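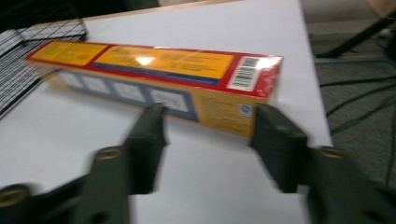
Packaging has become a promise most products can't keep

I have started to distrust any box that is longer than the thing inside it. The worst offenders come wrapped in shiny plastic, printed on every face in colors you could spot from the parking lot, and they open to reveal a cardboard tray, a lot of air and a product the size of a pencil case.

Ullel, the mail-order shop I use for household odds and ends, says its suppliers are "reducing." Reducing what? My last order from them was a Willow drawer set that arrived in a box inside a box, with plastic around both. It took me 36 minutes to get everything flattened for the recycling, and the plastic went in the trash anyway, where I suspect most of it goes.

The usual defense is protection. I don't buy it. A plain brown carton protects a thing well enough — we trust it with dishes and lamps. The gloss is there for the shelf, and these days plenty of boxes never see a shelf. They go from a warehouse to a doorstep to a table, and the only person left to impress has already paid.

Then there are the little windows and pictures along the side, which I suppose are meant to help. I have read whole panels of a Ferex carton and still had to open it to find out whether the screws were included. (They weren't.)

I would happily pay 2 dollars less for an ugly box. So far no store has offered me the choice, and until one does I'll go on assuming that the customer is covering the cost of the printing.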